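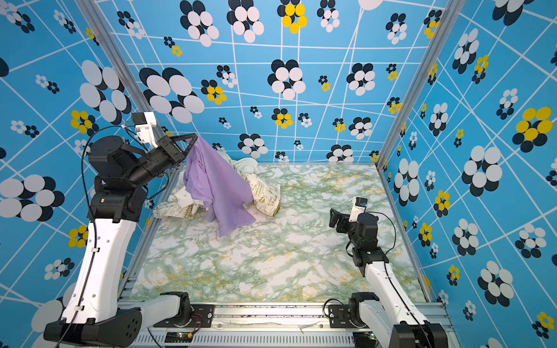 Left arm holding the thin purple cloth, right arm idle with its gripper raised.

I have been putting off a proper comparison of finger shapes on the two-arm cell, mainly because swapping fingers means redoing the gripper zero on both sides. In April I ran out of excuses. Three sets of fingers, the same four fabrics, 100 picks per combination, left arm only. The right arm stayed powered and holding position so that the bus load would match normal use.

The open-frame triangular fingers came with the arms. The other two sets are the Thaler flat pads (printed, with a silicone face) and the narrow hooked pair that Senyo Abubakari drew for me over the winter. His are 9 mm wide at the tip, and I printed them twice because the first batch warped.

Fabric matters more than I had assumed. A thick towel hides almost every fault in a gripper. Thin cloth does not. The purple piece is the worst of the four: it slides over itself, and if the tips close a little high they shut on nothing and the controller reports a grasp anyway. The cream cloth with the green Earth Day print is stiffer and much easier to pinch.

Notes so far:

Open-frame fingers: best on thin cloth. The frame flexes a little as it closes and the tips stay parallel for longer. Misses were mostly height errors, which I put down to my calibration.

Thaler pads: strong hold once closed, poor at picking a single layer. They tend to bring up whatever is underneath as well.

Senyo's hooks: good on folded edges, bad everywhere else. He expected this and has a second version planned.

Closing current was capped at 275 mA for all three. I tried higher and the only change was a warmer motor. The grasp check compares the final encoder position with a closed-empty reading, and with thin fabric the difference is close to noise. I now sample the position twice, before and after the lift, and flag the pick if it drifts.

The wrist camera helps less than I hoped during the lift. Once the cloth hangs under the fingers it fills most of the view. I moved the overhead Flostby camera to a faster exposure and use that one for the lift check. It lags the wrist stream slightly, so the timestamps need an offset – I got this wrong for two evenings and had to throw away those runs.

Both arms are on the Grurnis controller. I had a Sollberg board on loan before it and the command rate was fine, but its driver dropped the right arm whenever the left one stalled. The Grurnis has not done that. Its logging buffer holds 4000 samples and then silently overwrites, so dump it between runs.

Next is the same test with both arms, one lifting and one finding a corner. I will stay with the open-frame fingers for that, at least until Senyo's second pair is printed.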